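Tultley 원격조작 작업장 방문기

2020. 12. 29. 작성

지난 5월에 다녀온 Tultley 방문 내용을 이제야 정리한다. 메모는 그날 저녁에 해 두었는데 사진 정리가 늦어졌다. 같이 간 사람은 우리 팀 2명과 통역을 맡아 준 제닐린 티옹손 씨다.

Tultley는 집안일 동작을 로봇에게 가르치는 일을 하는 작은 회사다. 사무실은 Kallesell 역에서 버스로 19분 거리에 있고, 실제 작업은 사무실이 아니라 동네 주택 여러 곳에서 나누어 한다. 우리가 본 곳은 그중 하나로, 타일 바닥이 깔린 집이었다. 안내는 현장 책임자 로위나 카스티요 씨가 했다.

먼저 사무실에서 설명을 들었다. 가르치는 방법은 두 가지다. 하나는 사람이 로봇 팔을 직접 잡고 움직여 자세를 익히게 하는 방법이고, 다른 하나는 조작자가 손에 쥔 장치로 팔을 원격 조종하는 방법이다. 빨래처럼 모양이 계속 바뀌는 물건은 두 번째 방법을 쓴다고 했다. 팔을 직접 잡으면 사람 손이 카메라에 같이 찍혀서 나중에 지워야 할 기록이 많아진다는 설명이었다.

조작자 교육은 13일 과정이다. 첫 주에는 빈 바구니만 들었다 놓는다. 그다음에 수건, 셔츠, 바지 순으로 넘어간다. 교육 담당 가잘라 치마 씨는 처음 온 사람들이 대부분 팔을 너무 빨리 움직인다고 했다. 화면으로 보면 거리가 짧아 보여서 바구니 옆면을 치는 일이 잦다고 한다.

점심을 먹고 현장으로 옮겼다. 이날 본 과제는 빨래 바구니를 양팔로 다루는 작업이었다. 조작자는 레메디오스 에반헬리스타 씨였고, 우리는 뒤쪽에 서서 모니터로 로봇 머리 쪽 카메라의 화면을 같이 보았다.
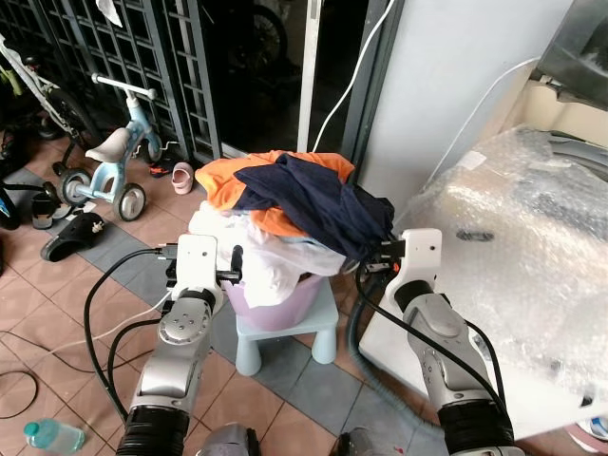 빨래 바구니 양옆에 로봇 팔의 그리퍼가 하나씩 가 있다. Tultley 작업 현장.

옷을 수북하게 쌓는 것은 과제 조건에 들어 있다. 옷이 바구니 테두리 밖으로 늘어져 있으면 그리퍼가 바구니를 잡아야 할지 천을 눌러야 할지 판단이 어려워진다. 에반헬리스타 씨는 늘어진 쪽을 늘 먼저 확인한다고 했다. 양팔 높이를 맞추는 것도 중요하다. 한쪽이 먼저 올라가면 바구니가 기울기 때문에, 두 그리퍼가 비슷한 높이에 온 다음에 힘을 준다. 바구니를 낮은 스툴에 올려 두면 바닥에 바로 놓았을 때보다 팔을 덜 뻗어도 된다.

시연 한 번이 끝나면 조작자가 성공, 실패, 보류 가운데 하나를 고른다. 실패한 기록도 버리지 않는다. 보류는 옷이 한 장 떨어졌지만 바구니는 제대로 옮긴 경우처럼 애매할 때 쓴다. 이 기준을 놓고 조작자끼리 의견이 갈려서 일주일에 한 번 기록을 같이 돌려 본다고 한다. 지금까지 이 과제로 모은 시연은 500회가 넘는다.

잠깐 쉬는 동안 나도 조작 장치를 잡아 보았다. 연습용으로 수건 한 장을 집어 옆으로 옮기는 것이었는데 세 번 해서 한 번 성공했다. 손목을 돌리는 감각이 가장 어려웠다. 내 손은 이미 멈췄는데 팔이 조금 늦게 따라오기 때문에 자꾸 지나치게 된다. 치마 씨 말로는 이틀 정도면 익숙해진다고 한다.

질의응답은 현장에서 짧게 했다. 집마다 바닥과 조명이 다른데 괜찮으냐고 물었더니, 카스티요 씨는 그래서 일부러 여러 집을 쓴다고 답했다. 같은 방에서만 모은 기록으로 학습시켰을 때는 다른 집에서 바구니 위치를 자주 틀렸다고 한다. 조작자의 피로에 대해서도 물었다. 연속 작업은 40분으로 제한하고 그 뒤에는 반드시 교대한다.

아쉬웠던 점은 학습된 로봇이 스스로 움직이는 것을 보지 못한 것이다. 그쪽은 파시타 하비에르 씨 팀이 따로 맡고 있고 방문 당일에는 일정이 맞지 않았다. 다음에 가면 그 부분을 먼저 요청할 생각이다. 받아 온 교육 과정표와 판정 기준표는 팀 공용 폴더에 넣어 두었다.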